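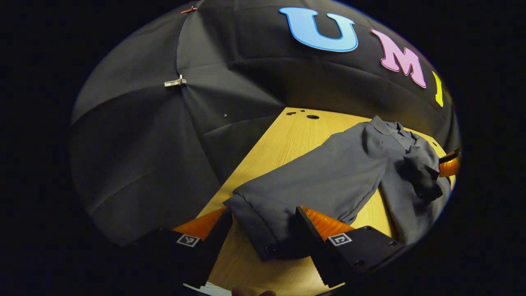

Flanstead Community Garden
Minutes of general meeting, March 2025

Present: Rowena Policarpio (chair), Dexter Soriano, Milagros Buenaventura, Jhun Tan (minutes)
Apologies: Przemysław Makowska

1. Previous minutes
Accepted as circulated, with one correction. Item 4 should read "north tap", not "north gate". Moved Dexter, seconded Milagros.

2. Water
The latest water bill was $181, higher than the same quarter last year. Dexter checked the meter with all taps off and it was still moving slowly. He thinks the leak is on the line behind the compost bays, where the ground stays soft even in dry weather. Gadik Plumbing can look at it but will charge a call-out fee. Agreed to go ahead. Dexter to arrange and to be on site to unlock.
Members are asked to turn the north tap off at the wall as well as at the hose end. The washer has been replaced but the fitting is old.

3. Plots
There are 22 plots, all allocated. Two plot holders have not renewed and their plots are getting weedy. Rowena has emailed both and will phone before anything is reassigned. The next name on the waiting list would prefer a plot with morning sun and is happy to wait for one.
Jhun asked whether half plots could be offered. Discussed at some length. Milagros was in favour, Dexter was concerned about the extra edging and who would pay for it. Held over to the next meeting so Przemysław can take part.

4. Compost
Bay 3 is full and should be left alone until it is turned. Please use Bay 1. Citrus and onion are fine in small amounts. Meat, cooked food and dog waste are not. A bag of "compostable" cutlery was found in Bay 2 and removed. It does not break down in our bays.
Milagros has asked the Dagdag Street cafe to go back to paper sacks for its coffee grounds. They have agreed.

5. Tool shed
The combination has been changed. Ask Rowena for the new one and please don't text it around. The good loppers are still missing. The small wheelbarrow needs a new tube and Jhun will get one from the hardware shop on his way past.

6. Autumn planting
Seedling order closes at the end of the month. Broad beans, silverbeet, leeks and two kinds of kale are on the list. Garlic will be ordered separately. Milagros to pin the order sheet up inside the shed door.

7. Other business
The council has confirmed our lease runs until November. Rowena to write asking for a renewal on the same terms.
Dexter reported rat droppings near the east fence. Fallen fruit to be picked up promptly.

Actions
Dexter: plumber
Rowena: phone plot holders, lease letter
Milagros: order sheet
Jhun: wheelbarrow tube, half plots back on the agenda

Meeting closed 7.40 pm.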